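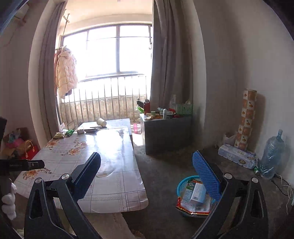

The Mahawong Ferry

Birgit Seidel missed the 514 because of a button.

Coat button. Top one, the one that mattered. It came off in her hand on the step and she stood there looking at it like it was a tooth, and the bus went by the end of the lane with its lights on and nobody in it, and that was that.

Next one in an hour. The ferry would not wait an hour. The ferry at Mahawong had never waited for anyone, it hadn't waited for the doctor when old Mrs. Pruett was having her heart attack on the far side, it would not wait for Birgit and a suitcase.

So she walked.

Utcombe to Vullham is four miles if you take the road. Less by the river. She took the river. Suitcase in the left hand, then the right, then the left. The letter in her pocket. She didn't need to look at it anymore. She knew it the way you know a song you hate.

Dear Birgit. Dad is asking for you. I said you wouldn't come. He said to write anyway. The room is made up. C.

That was all. Nineteen years and that was all, and not even the whole name at the bottom. C. As if Clara was being charged by the letter.

The path was mud. Of course it was. August and it had rained for a week, and the river was up over the lower stones, brown, quick, carrying sticks. She went along the top of the bank with one hand out for the fence. Good shoes. Stupid. She had put on the good shoes so Clara would see them.

Past the weir. Past the place where the Hobbs boys used to jump. A heron stood there being disgusted.

She tried out what she would say.

Hello, Clara.

No. Clara would make something of that.

You look well. And if she didn't? Nineteen years, she might look like anything. She might be fat. She might be gray. Birgit was gray, if it came to that, gray since forty, and she'd stopped fighting it the winter the pharmacy closed.

I came for Dad. That was better. That was true, and it shut a door.

She had it nearly worked out by the time she got to Vullham bridge and then there was a truck on the bridge. Stopped. Hood up. A man's legs sticking out from the front of it.

"Is that blocked?" she said.

"Is what blocked?"

"The bridge. Can I get by?"

"You can if you're thin."

She was thin. She went sideways, suitcase first, scraping it along the rail. The man came out from under the hood to watch. He had a rag over his shoulder and a face like an unmade bed.

"Where you going with that?"

"The ferry."

"You won't make it."

"I know what time it is."

"You won't make it walking, I mean." He wiped his hands. Looked at the truck, looked at her. "Hold this," he said, and gave her a flashlight.

She didn't have time to hold a flashlight. She held it. He leaned in and did something, swore, did it again. She could hear the river under the boards. She thought of her father teaching her to swim in it, one hand flat under her stomach, saying kick, kick, I've got you, and then the hand not being there and her still kicking. She'd been so angry. She had swum all the way to the bank just to yell at him.

"Left a bit," the man said.

She went left a bit.

"There she is." He slammed the hood. "Get in. Don't put your feet on the dog."

The dog was old and took up the whole floor. She put her feet up on the suitcase and her knees were at her chin. The truck started on the third go and they went off the bridge with a bang that shut her teeth.

He drove the way people drive when they've lived on one road all their life. Middle of it. Talking the whole time. The price of feed. A cousin in Okcombe who'd put 1,000 dollars down on a boat with no bottom in it. The bridge, which somebody ought to look at. She said yes and no. She had the button in her fist and she couldn't remember picking it up.

"You're a Seidel," he said.

She said nothing.

"You've got the chin. I know your sister. She does my taxes."

"Does she."

"She's hard but she's fair. Got me back 169 dollars one year I didn't know I had." He went round a bend on what felt like two wheels. "How's your father?"

"I don't know," said Birgit. And then because it was a stranger and a dog, "I haven't seen him since I was thirty-eight. No. Before that. I had my birthday after." She stopped. "We had a fight about a house."

"Whose house?"

"Grandmother's. It was going to be sold and I said it shouldn't and Clara said it had to, and Dad sat there. He just sat there. And I said things. I said he'd never once in his life stood up for me."

"Had he?"

She watched the hedges go by. Green, green, gate, green.

"He taught me to swim," she said.

The man nodded like that was an answer.

They came over the top of the hill and there was Mahawong, the whole wet little town of it, chapel, feed store, the two streets going down to the water. And the ferry. Still in. Ramp down, smoke coming off the stack. A boy in a yellow coat was already at the rope.

"Hang on," said the man, and she hung on, and the dog hung on somehow.

He leaned on the horn all the way down the hill. People came out of doors. A woman with a pan in her hand. Birgit wanted to slide down under the dash but the dog was there. The boy in the yellow coat looked up with the rope in his hands and she could see him thinking about it.

The truck stopped with its nose practically on the ramp.

"Go on," the man said.

"What do I owe you?"

"Go ON."

She went. Out, suitcase, mud, ramp. One of the good shoes came off and she went back for it and the boy said lady, please, and she went up the ramp with the shoe in her hand and the coat flapping open at the neck. The ramp came up behind her. She turned around to wave and the truck was already backing up the street, horn going, for no reason now that she could see.

She hadn't asked his name.

It was cold on the water. She sat down on the bench by the rail and put her shoe on over a wet stocking. There was a couple eating sandwiches. There was a priest, or somebody dressed as one, asleep. The town got smaller behind and then there was mist on it and then there wasn't a town.

Twelve minutes across. She remembered it as longer. As a girl it had been an ocean, she used to bring a book.

She took out the letter after all. Dear Birgit. Dad is asking for you. I said you wouldn't come.

She had read that line every day for a week as a slap. Now she read it again with the wind trying to take it, and it was a different line. It was a woman at a kitchen table trying not to get her hopes up. Maybe. Or it was a slap. You couldn't tell with Clara, you never could, she'd had a flat voice from a baby.

The room is made up.

Which room? There were only the two upstairs, and Dad was in one. So hers. So somebody had gone in there and moved whatever had been put in there for nineteen years, boxes, the sewing machine, the bad chair, and got the window open, and found sheets.

Then written to say so. In five words.

The far landing came up out of the mist all at once, the way it does. Black posts, the ticket hut, the light on its pole. She stood up too early and had to hold on to the rail. She was trying to do her coat up with no button. She was trying to remember what she'd decided to say. I came for – I came because –

There was somebody on the landing.

Smaller than she remembered. Gray, yes. Gray as a goose. Standing with both arms wrapped around herself in what looked like a man's jacket, no hat, right at the edge where you weren't supposed to stand, and not waving. Clara never waved at anything.

How long had she been there? Birgit hadn't written back. She hadn't called. There were four boats a day.

The ferry bumped. The boy threw the rope. The priest woke up and said "What?" to everybody.

Birgit picked up the suitcase and went down the ramp, and her sister looked at her. The shoes, all mud. The stocking. Teh coat. She looked for a good long while at the coat.

"You've lost your button," Clara said.

"I've got it here," said Birgit, and opened her hand.

Clara took it. Turned it over once. Put it in the pocket of the jacket, their father's jacket, there was the burn on the cuff from the stove.

"He's awake," she said. "He had some soup. I said you might be on this one, and he said then go on down and see."

She picked up the suitcase before Birgit could stop her, and they went up the hill, Clara in front, a bit too fast, like always.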